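### 6.3 Checking the wrist camera and finger clearance

Carry out this check after any finger change, after a collision stop, and every 50 operating hours. The arm must be in manual mode with the speed override at 4 per cent.

1. Clear the bench and confirm that the Lerkberg gripper is holding no part.
2. Jog joint 5 until the wrist camera faces the ceiling. Keep clear of the cable loop at the elbow.
3. Open the fingers to full stroke and wait for the drive to settle.
4. Open the live view on the pendant and save a still to the service log.

With the fingers at full stroke, both tips should remain at the margins of the view and leave the centre open. A tilted horizon is acceptable at this stage – rotation is corrected in section 6.4.
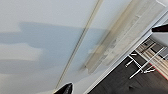
*Figure 6-2. Wrist camera view toward the ceiling, fingers apart. One fingertip is at the bottom edge, the other at the upper right; the ceiling track runs diagonally between them.*

5. Compare the fingertip positions with the reference still saved at commissioning. If either tip has moved toward the centre, re-seat the camera bracket and torque the 4 cap screws in a cross pattern.
6. Check the ceiling area for specks that stay put when the wrist is turned. Clean the lens with a dry microfibre cloth if any are found.
7. Set the exposure to 70 and save the profile.

**CAUTION:** Do not close the fingers by hand while the drive is energised. The Jakubowski spindle can be damaged by back-driving.

**Note:** Replacement brackets are ordered through Zalterau. Quote the colour code on the old bracket.

Section revised May 1, 2021 – C. Goicoechea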